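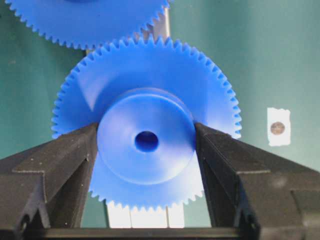

Pruramar-Heftindex

Hallo und schön, dass du hergefunden hast! In diesem Ordner liegt mein Index zur Comicreihe Pruramar, also alle 227 Hefte der alten Reihe mit Titel, Zeichner, Figuren und (wo ich es herausfinden konnte) dem Monat, in dem das Heft am Kiosk lag. Angefangen habe ich damit, weil ich auf Börsen ständig Hefte doppelt gekauft habe - das 121er besitze ich inzwischen viermal.

Was drin ist

hefte.csv: eine Zeile pro Heft
figuren.csv: erster und letzter Auftritt, auch für Nebenfiguren wie den Kapitän Nurov
luecken.txt: alles, was mir noch fehlt

Trennzeichen ist das Semikolon, Kodierung UTF-8. Wenn Excel die Umlaute zerhackt, bitte über den Textimport gehen!

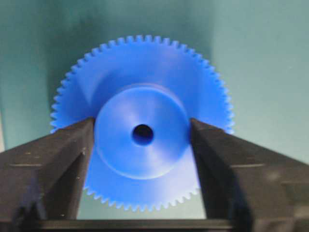
Bekannte Macken

Die Dezemberhefte hatten oft zwei Umschläge, ich führe nur den ersten. Bei 22 Heften steht kein Zeichner im Impressum, da habe ich das Feld leer gelassen und nicht geraten. Und Tan und Tann sind dieselbe Figur, der Verlag konnte sich da wohl nie entscheiden. 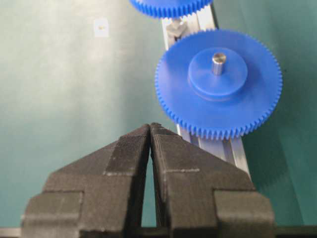

Dunkelgraue Greiferfinger vor blaugrünem Hintergrund

Mitmachen

Korrekturen nehme ich sehr gern, am liebsten mit Scan vom Impressum. Ingeborg Holzer hat mir die komplette Dretar-Nebenreihe abgetippt (tausend Dank!), von Svyatoslav Chornovol kommen die Schreibweisen der ukrainischen Ausgabe. Bitte keine Preise eintragen, die veralten schneller, als ich tippen kann.
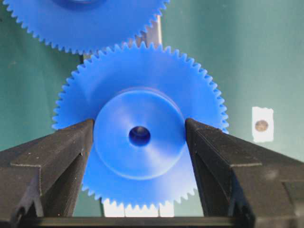 Kassel, 20. Juli

Neue Fassung hochgeladen. Die Spalte "Figuren" ist jetzt alphabetisch sortiert, und die doppelte Zeile bei Heft 121 ist raus. Als Nächstes kommen die Leserbriefseiten dran, dafür brauche ich noch gute Scans der frühen Hefte.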